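The logbook should hang on the robot

I spend a fair part of my working life reading other people's safety rules, and I want to argue for one that hardly any shop has. Every robot hand that works near people should have its own logbook. I mean the hand, separately from the arm, the cell and the line.

Let me back up. Last October I was at Pelwood for three days, helping them tidy up their procedures before they moved a second robot onto the small parts bench. They had a binder. Everybody has a binder. Theirs ran to 52 pages, and most of it was pretty good! Clear steps for stopping the arm, a decent page on who can change a speed limit, a sign-off sheet that people really did sign. I've seen much worse from places with much bigger budgets.

Then I asked when the hand had last been looked at, knuckle by knuckle, and the room got quiet. The arm had a service record going back to the day it was installed. The hand was listed under "accessories," between the spare cables and the work light.

I think this happens because our rules grew up around arms. Arms used to be the scary part (they're big, they swing, you put a fence around them) and the thing on the end was a clamp or a suction cup. You checked that it opened and closed and you went to lunch. But a hand with jointed fingers has a whole crowd of little pins and links in it, and every gap between two of them opens and shuts while it works. That's a lot of places for a glove thread or a metal chip to get into. It's also a lot of places for a real finger, mine included.

Drulen does this better than anyone I've visited. Their hand log is a cheap notebook in a plastic pouch. At the start of the shift somebody opens and closes each finger at low speed, looks at the linkages with a flashlight, wipes the covers down and writes one line. If a finger drags, it gets written down even when it clears up by itself. After 660 hours of running, the hand comes off and goes to the workbench, whatever it looks like. They picked that number themselves from their own repair history, and I like that they'll tell you so. I don't think you should copy the number. Copy the notebook.

Now, the objections, and I've heard them all. The first is that the controller already records everything. Sure it does. At Pelwood I was handed an export with 2,848 lines in it and nobody there could tell me what any of them said about the fingers. A controller knows motor current and position. It doesn't know that a cover has a crack starting at the edge – somebody has to bend down and look.

The second objection is time. Fair enough, the check takes a few minutes and a few minutes on every shift adds up. I'd trade half the weekly paperwork for it and sleep just fine.

The third one I take more seriously. People say that if you add a rule, you should take one away, or the whole binder turns into wallpaper. I agree with that! So here's my offer: drop the monthly photo of the cell from the doorway. Every shop I know takes it, files it and never opens it again. Swap it for a close look at the hand, from underneath, with the covers in view, and keep that in the notebook.

While we're at it, can we please settle on which finger is number one? I've read procedures that count from the thumb and others that count toward it, sometimes in the same building. Pick one and paint it on the bench. I don't care which.
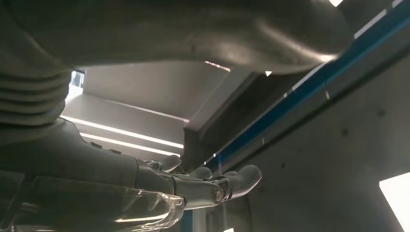

The hand and the forearm's clear cover, from close up.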